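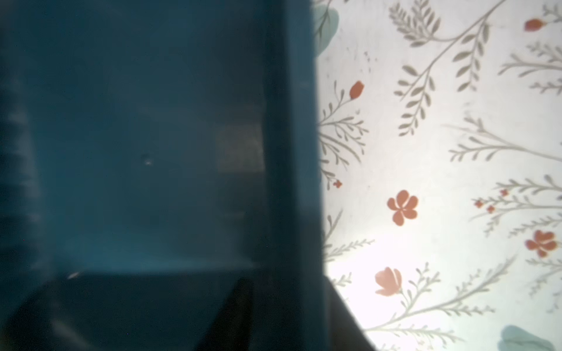

Fern-like sprigs and orange-red flowers, with something big and teal right up close.

Have you ever looked at a tablecloth or a curtain and wondered who drew all those flowers? I have! Mostly I wonder when I should be eating.

An artist usually draws just one square or rectangle of pattern. Then it gets printed over and over, side by side, like floor tiles. We call that a repeat.

The clever bit is hiding the joins. A stem that runs off the right side has to come back in on the left, at exactly the same height. If it doesn't, you get a flower with half its head missing - poor thing.

Want to try it? Find something flowery at home and pick one bud you like. Slide your finger along until you meet its twin. My kitchen curtain repeats every 22 inches, and it took me 3 tries to find the spot. My friend Kagiso got it on his first go, on a Tuesday, before breakfast.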